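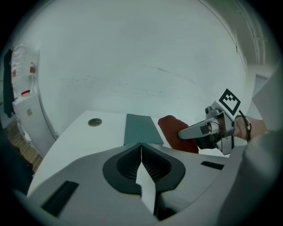

From: Babatunde Ibrahim
To: Flurkelach tooling list
Subject: Re: Time alignment between head and gripper views

Dear colleagues,

I write further to the question raised on Wednesday by Abla Karam, whose message is quoted in part:

> We are replaying the red cloth recordings in Nurkard. In episode 963
> the fingers close in the head view before they close in the gripper
> view. Is the fault in the pose tracker or in the replay tool?
> Should we stop labelling until this is settled?

The pose tracker is not at fault. The marker poses agree with the head view throughout the episode. The error arises when Nurkard merges the streams: it takes the time at which each file was opened, and ignores the time stamp held with each picture.
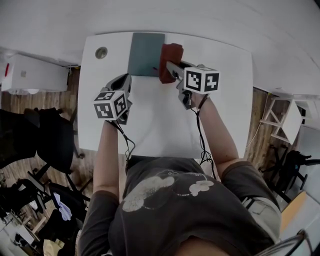 Head view, both marker cubes in sight, right gripper at the red cloth.

The correction is in the merge step and will be part of the next release. Until then, members are asked to observe the following.

Episodes already merged should be merged again from the raw files. Please do not shift the streams by hand, as the offset differs from one episode to the next.

Labels attached to the head view remain valid. Labels for finger closure that were set from a gripper view should be held back – the planner reads them as the moment of grasp, and an early or late label will spoil the approach path.

The Grekitum export script needs no change.

Sibusiso Hendricks has asked that the note below be added for those who maintain the perception module. 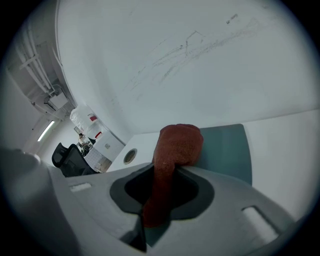 Sibusiso Hendricks

The cloth mask is computed separately for each gripper view. Where the cloth lies against the teal board, or passes into the dark opening of the gripper, the mask may break into 2 parts. Please keep both parts and give them the same object number. The earlier rule, which kept only the larger part, has been withdrawn.

Reports of further faults should be sent to this list with the episode number and the merge log attached.

Yours faithfully,
Babatunde Ibrahim
Flurkelach tooling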